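Toltance Garment Label Printer: Set-Up Guide
Section 5. Washing and Care of Printed Shirts
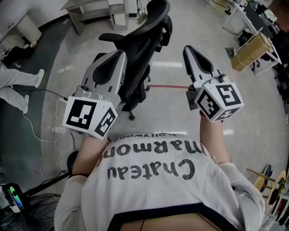 Figure 5. White T-shirt with black lettering across the upper back.

This section applies to cotton shirts printed with Toltance Model 715 transfer sheets. Read all steps before the first wash.

5.1 Before washing

1. Allow the print to rest for 27 hours after pressing.
2. Turn the shirt inside out.
3. Sort white shirts from colored items. Close any zippers in the load.

CAUTION: Do not use chlorine bleach. Bleach may cause black lettering to turn brown at the edges.

5.2 Washing and drying

1. Select a cold, gentle cycle.
2. Add mild liquid detergent. Do not add fabric softener.
3. Remove the shirt promptly when the cycle ends.
4. Hang to dry, or tumble dry on the lowest setting.

NOTE: Small lettering near the collar wears faster than large lettering. Do not scrub the collar with a stiff brush.

5.3 Ironing

1. Keep the shirt inside out and cover the printed area with a clean cloth.
2. Press for no more than 2 seconds at a time. Do not use steam.

If lettering lifts at a corner, stop use and contact the Orerari service desk in Irneldale. Have the sheet lot number ready.

Section revised November 7, 2025. Approved by Vendula Mikuš, Product Documentation.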